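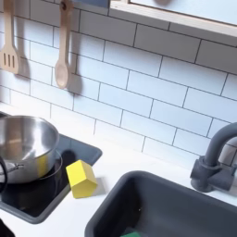 What do you do first when a robot arm jams against the bottom of a sink?

Press the stop button and leave the power on until you know what the arm will do without it. Some arms lock where they are, some sag, and a sagging arm with a sink under it has only one place to go. Read the manual on this point before you need it. Ours was still in its bag.

Kitchen practice with an arm: tips from the Mekar workshop

We keep a toy kitchen for trying out kitchen jobs, on the grounds that it is cheaper than a kitchen. The job that caught us out was the simplest on the list: reach into the sink, pick up the small thing at the bottom, bring it out. A toddler can do this and will generally do it when asked not to. Our arm did it happily for most of a Wednesday and then tried to leave through the plughole, on a sink that hasn't got one.

The fault was dull. Somebody had nudged the play kitchen while wiping it, the basin floor was no longer where the arm had been told it was, and the arm went on down until its force limit tripped. It tripped late, for a reason I'll come to. Damage: one scuffed fingertip, one bowed basin, and a noise like a wardrobe being sat on.

Fix the furniture down

Toy kitchens are light. They are meant to be dragged across a carpet by their owner. Put the feet against a batten screwed to the floor, or clamp the back panel to something that minds its own business. Double-sided tape held ours for a morning. Rubber feet are better, though they still creep if the arm leans on the counter, and it will lean on the counter.

Once it's fixed, mark the floor round the feet with a fine pen. A thick marker line is wide enough to be wrong in.

Check the floor of the sink, every session

Lower the gripper by hand control, slowly, until a slip of paper under the fingertips just drags. Write down the height. If it's more than 2 mm away from last time, stop and find out why. We used to skip this when nothing had been moved. Something had always been moved. The wiping is the usual culprit, closely followed by people resting their tea on the worktop and then denying they drink tea.

Do the paper check at two corners of the basin as well as the middle. A thin basin bows, especially once an arm has had a go at it.

Set the limit for the job in hand

The Brimulis controller lets you save a force limit with each routine, and it is good at remembering. Ours remembered 200 newtons from an afternoon of pushing stiff drawers shut. For picking up something that weighs less than a biscuit this was generous. We now run the sink routine at 31, and if it trips for no reason we look for the reason before touching the number. Turning the limit up to stop the alarm is like taking the battery out of the smoke detector because you're making toast.

Tape the limit to the stop button on a bit of paper. It looks amateurish. It has also been read more often than anything we've ever put in a shared folder.

Go in straight, come out straight

A deep sink has four walls and a tap, and the arm's wrist is a good deal fatter than its fingers. Make it stop above the rim, go down vertically, close, and come up the same way before it does anything sideways. Left to plan its own route, ours once took the short way from the basin to the hob, by way of the pot.

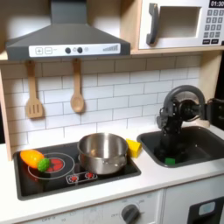
The same goes for anything standing beside the sink. If it isn't part of the job, move it well clear or tell the planner it's there. Saying "it'll miss that" out loud doesn't count as telling the planner.

Mind the shiny things

A polished steel pot is a poor neighbour for a camera. It shows the camera a bent version of whatever stands next to it, and the software can be very taken with that. We had a spell where the arm reached for the reflection of a bright yellow block while the block itself sat there being ignored. You can swap the pot for a dull one, shift the lamp, or mask off the pot in the software. The third is neatest and the first takes a minute, so we did the first, lost the dull pot, and are now on the third.

Dark sinks are the opposite nuisance. Depth readings in ours came and went, mostly near the walls. A square of pale matt card on the bottom helps a lot. Cut it to fit, or it becomes the thing that gets picked up.

Soft fingertips, and spares

The Grusto rubber pads we fit are sacrificial, and should be bought with that in mind. Change them when the edges go shiny. A worn pad slips, the gripper squeezes harder, and the sponge or block or plastic vegetable is fired across the workshop at knee height. Keep a set in the drawer nearest the arm and not in the drawer where the spares live, which is a different drawer and locked.

Hands out

Nobody was hurt in our mishap, and that was luck, as the person at the bench had just reached in to straighten the thing in the sink and just taken their hand out again. So we now have a rule and it isn't negotiable. The arm is in protective stop before any hand goes over the counter, every time, including when you're only going to be a second.

The stop button hangs on the side you stand on. Ours was on the far side, so that reaching it meant leaning across the thing you wanted to stop. Moving it took one screw. Test it at the start of the day with the arm crawling. Keep long sleeves and lanyards away from the wrist joint too, as there are gaps in there that take an interest in them.

If it happens anyway

Stop it. Leave the gripper as it is; opening it under load can let go of more than you think. Have someone hold the arm if yours is the sagging kind. Release the limit, then back it out by hand control at the lowest speed, straight up, with one person on the controls and everybody else offering advice from behind the line.

Then save the log before restarting. The Brimulis keeps the last 100 events and a restart fills a fair share of them with cheerful messages about having restarted. We lost the useful part of ours that way, and worked out the bit about the drawers from a note on the back of a Yap order form.

A bowed basin can sometimes be coaxed flat with warm water and a bag of rice left in it overnight. Ours came most of the way back. The paper check in the left-hand corner still reads a touch high, and we've written that on the tape as well.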